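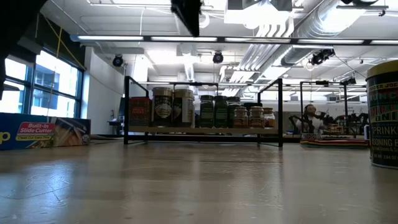
Spice Rack Tips From a Robot Study (Yes, Really!)

I've been rearranging my spices for years on pure gut feeling, so when Thu Lã told me her group at the Jastemham lab was teaching a robot to take jars off a rack and put them back, I had to hear everything. I came home with a notebook full of ideas and redid my shelf that same night.

How they did it

The method is lovely and simple to follow. A person guides the robot arm through a job, like taking out one jar and setting it on the table, and everything gets recorded. Thu's group collected 481 of these guided runs. Then the robot had to manage alone, with 100 tries for each way of arranging the rack. Same jars, same shelf, same robot, and only the arrangement changed. I love that last part, because most of us change five things at once and then have no idea which one helped.

A gripper has two fingers and not much patience for clutter. My hand at six in the evening with onions already in the pan is pretty much the same, so I think a lot of this carries over. (Thu was careful to say the study was about robots and she makes no promises about my kitchen.)

Keep one height together

The rack at the lab has the big jars at one end, the green ones in the middle and the short glass ones at the other end. Grouping by height like this gave the best results of all the layouts they tried: out of 100 tries, only 15 went wrong. Mixed heights did a good deal worse, mostly from bumping the tall neighbor on the way to the short one. At home I always sorted by alphabet. No more! Tall on the left, small on the right, and I find the cumin faster than I ever did under C.

Don't park a small jar in front of a bigger one

You know the spot. There's a bit of shelf left in front of the paprika, so the little jar goes there. It was the commonest cause of failure in the whole study. The arm either went for the front jar by mistake or nudged it along on the way to the back one. If you must double up, put the one you use least at the back and keep it taller than the one in front, so at least its lid shows.

Leave a finger's width

Jars standing shoulder to shoulder look tidy, but fingers need somewhere to go. Wael Amrani, who ran most of the guided sessions, slides the neighbors apart before he starts and swears by it. On my own shelf that meant moving a couple of jars out to the counter, which brings me to the next one.

Give the extra-big container its own place

The large seasoning canister doesn't have to live on the rack. Stand it on the table, well clear, and reach for it there. Same goes for long boxes of kitchen wrap: flat, off to one side, label facing you. I used to balance mine across the top of the jars and every so often the whole thing came down – usually into the soup.

Turn the labels forward

Jars get put back any old way. A turned jar shows you the small print in place of the name, and the robot's camera had the same trouble with two dark jars side by side. A strip of masking tape on the lid with the name in marker fixes it if you look down on your spices, as I do. For look-alike jars, use two colors of tape.

Raise the shelf a little

A board lifted slightly off the table gives you room to wipe underneath. I made mine from an offcut of pine and four rubber feet, sanded the front edge and rubbed in some mineral oil. Let the oil soak in overnight before you load it up.

Try the test yourself

Pick one arrangement and keep it for a week. Put a pencil mark on the fridge pad each time you knock something over or pull out the wrong jar. Then change one thing and go another week. My first week was embarrassing, and the second was so much better that I kept going through most of May. Wael tells me their next round will cover lids – lifting flip caps and unscrewing tight ones – and I've already asked to see the results, as I have a jar of nutmeg nobody in this house can open.

Coming up next: getting turmeric out of a cutting board, and what to do with the scratches afterward.

Page updated 9 Aug 2026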